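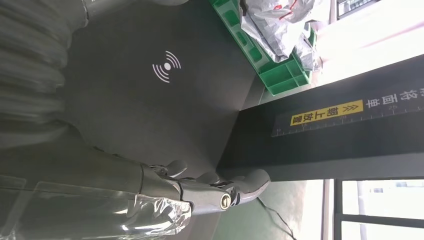 Kirkholm builds and installs packing stations where a robot with two arms does the parcel work. We started with small warehouses, and small warehouses are still most of our customers. They have a table, a crate of mailing bags, a scanner that must be fed all day, and not enough hands in the busy season. Our idea from the beginning was to leave this furniture as it is. The robot gets hands with jointed fingers, and it works at the same scanning pad that a person would use, with the same printed ruler along the edge and the same yellow label which tells you how to place the waybill. When the shift is finished a person can step to the table and continue, and nothing has to be changed back.

The company was founded by Miroslava Zakharchenko and Letay Hadgu. They met when both were working for Ivanyshyn, a maker of sorting equipment for large postal halls. Miroslava designed hands and wrists there, and Letay wrote the software which plans how an arm moves. They often visited customers who liked the machines but could not buy them, because the hall was too small or the parcels were too different from one another. A soft plastic bag was the worst case. It folds, it slides, it hides its own label. Miroslava made the first Vondton hand in January, in a rented room behind a bicycle shop, and the first thing it was asked to lift was a mailing bag with a sweater in it. It took the company 4 versions of the fingers to arrive at the one we sell today.

What we offer

Our main product is the Vondton station. It includes the two arms with hands, the controller, the mounting parts and the software. You can buy it or rent it by the month. We come to your site before you sign, we measure the table and the belt, and we tell you openly if your parcels are not suitable. Very heavy boxes and glass in thin packing are not suitable at this time. We prefer to say it early – it saves a long drive for both sides.

The second product is Stullov, a service for teaching the station new tasks. Your people show us how they do the job, we train the robot on it, and we stay until the shift leader is satisfied. One training set is normally 1000 parcels of your own, in the mix that you really ship. Our longest set until today had 1123, for a customer who sends both books and winter coats and did not want to leave out anything.

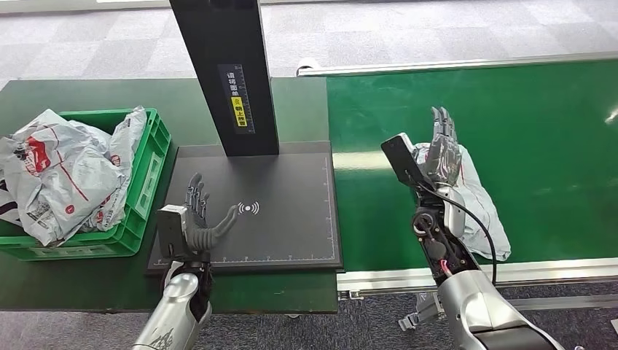 Training on the customer's type of equipment is the part of our work which takes the most patience. Every site has its own order of steps, and the robot must respect it. A typical setup has bags waiting in a green crate, a pad for scanning beside it and a belt which carries the parcels away. The two hands share the job between them. The left one can be over the pad while the right one holds a white bag at the belt, with a black scanner mounted on the thumb side of the hand. We spend many hours on such small questions as which finger should go under the bag and how far the thumb may reach across the pad. The customer does not see these hours, but they are included in the Stullov price.

How we work with you

You will have one contact person from the first visit to the last one, and this person has installed stations with his or her own hands. We do not use a call center. If the station stops, you call the workshop directly, and in most cases we can look at the problem over the network while you are still on the phone. Spare fingers are kept in stock and can be changed with a common screwdriver. We show this to your staff on the day of installation, and we let them practice it.

Data from your site stays with you. We use it to train your station, and we ask in writing if we would like to use it for anything else. You may say no, and the price does not change.

Our workshop

The workshop has 4 test stations, and each of them can be arranged as a copy of a customer's table. Visitors are welcome in the mornings, when Letay or one of the engineers is free to answer questions. Please bring your parcels, also the difficult ones. Miroslava likes especially the difficult ones, and she will probably ask if she can keep a few for later tests. Coffee is on the upper floor, and parking is behind the building next to the loading door.

We are also looking for people. If you have repaired machines, packed parcels or written control software, please write to us and tell us what you worked on last. A diploma is fine but we do not require it.

Get news from Kirkholm in your mailbox. We write a few times a year and you can unsubscribe at any time.
Your email address
Subscribe

This website uses cookies to remember your settings and to measure visits. Accept all Only necessary Cookie settings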